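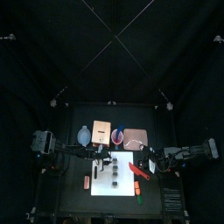

Fig. 6 - Measuring bowl, light blue, at the far left of the back row

7. Descaling the water heater tank

The Wuter countertop water heater needs descaling when the DESCALE light stays on, or every July if you live in a soft water area and the light has not come on by then. Set aside 57 minutes. The heater can't be used for drinks until the last rinse is done.

You will need:
Sisura descaling powder, one packet
A measuring bowl marked in milliliters
A bucket or large pan for the drain hose
A soft cloth

CAUTION: Water leaving the tank can be as hot as 98 degrees Celsius. Switch the heater off and let it cool fully before you open the drain.

CAUTION: Do not use vinegar. It damages the Vurkine valve seal, and seals damaged this way are not covered by the warranty.

Preparing the tank

1. Turn the dial to OFF and unplug the heater.
2. Push the drain hose onto the outlet at the rear and put the other end in the bucket.
3. Open the drain cap a half turn. Let the tank empty, then close the cap by hand. Do not use a wrench.
4. Lift out the filter and put it to one side. The filter must stay out until step 11.

Mixing and filling

5. Measure 2,000 ml of cold water. If your bowl is small, fill it as many times as you need and tip each one into a clean pan.
6. Add the whole packet of powder and stir until you can't see any grains.
7. Pour the mixture slowly into the tank and close the lid.
8. Plug in the heater and turn the dial to CLEAN. The light flashes while the program runs and goes out when it ends.

Note: The heater may click during the program. If it leaks, unplug it and go to section 9.

Rinsing

9. Unplug the heater, let it cool, and drain it as in steps 2 and 3.
10. Rinse the tank with 4,000 ml of cold water, in two equal fills. Drain after each fill. If the second lot comes out cloudy, rinse again.
11. Put the filter back with the arrow pointing down, and take off the drain hose.
12. Wipe the outlet dry and fill the tank as usual. Throw away the first cup.

Wash the measuring bowl and pan in warm soapy water before using them for food.

Hard water settings

If the light comes back within a month, change the hardness setting from 2 to 3 - see section 4. Heaters with the older Briggs inlet have no hardness setting and should be descaled more often.

Section revised 5 Apr 2019, F. Oprea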